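Aug 9, 2025
Dye notebook, walnut + madder, batch 29

Carrying on from the last page. Walnut pot strained this morning, hulls had been soaking since whenever I last wrote it down (check). Liquor very dark, smells like a wet basement. Put it back on low while I sorted the skeins.

Fiber this time is the Brallano wool, the plain undyed stuff, not the superwash. Total dry weight 679 g on the kitchen scale, labels tied on with cotton string. Scoured last night, two rinses, still a bit greasy at the ties. Should have loosened them more. Same mistake as last time, see the streaky one pinned to the inside cover.

Mordant: alum at the usual rate plus a pinch of cream of tartar. Alum is the new bag from Vachon, coarser than the old one and slower to disolve. Ended up doing it in a jar of hot water first and pouring that in. Do this every time, write it on the bag. 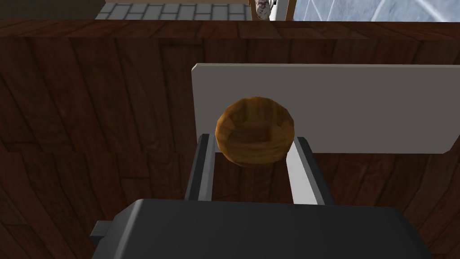

Took the mordant pot up slowly, just under an hour to get to a simmer, then held it. Lid on. Left to cool in the pot. Wool felt slightly sticky coming out, so maybe a touch too much alum, or the rinse was lazy.

Walnut first. Half the skeins in, no extra mordant needed for walnut but these already had it so fine. First one out after forty minutes was a warm mid brown, a bit pinker than I wanted. Back in. Rest of them stayed until the pot was cold. Much better, close to the color on the Zondik sample card but less green. Iron dip on one skein only, two minutes, went dark gray-brown straight away. Don't leave iron longer than that, the wool gets harsh and the last lot shed all over the needles.

Madder second. Ground root from the tin, soaked overnight, tied up in old curtain cloth. Kept the temp down, watched it the whole time because I wandered off in November and got brick brown for my trouble. Our water is hard so no chalk added. Color at one hour: orange. At two: proper red, slightly rusty. Turned off and left it.

Exhaust bath still had plenty in it so I threw in the small test skeins. Pale coral. Nice. Would do a whole sweater quantity in that if I could get it again, which I probably can't.

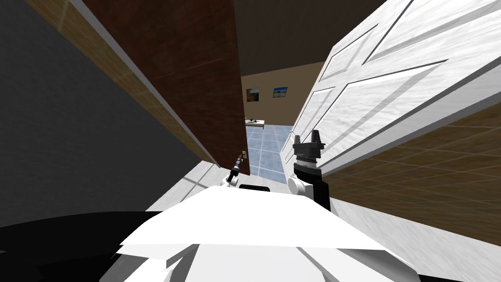
Can the walnut liquor be kept for another batch?
A couple of weeks in a lidded bucket somewhere cool, longer in the freezer. Skim any mold off and reheat before using. Expect a lighter brown the second time round.

Wash test: cut a length from each, tied onto white cotton, warm water, wool soap. Walnut no bleed at all. Madder bled a little on the first go, clear by the third rinse. Iron skein left a faint gray mark on the cotton, rinse that one again seperately.

Light test strips going in the south window, half covered with card. Last set is in the Zavel folder, behind the indigo pages.

Things to sort before next batch:
more cotton string
thermometer reads high, compare with the candy one
write pot volumes on the pots in paint pen, the tape keeps coming off
order alum, what's left will do one small pot at most
somebody borrowed the long tongs, please put them back on the hook

Skeins are on the rack with the fan on low. Don't turn the fan up, it tangles the thin ones. Reskein when dry and weigh again, put the numbers on the facing page.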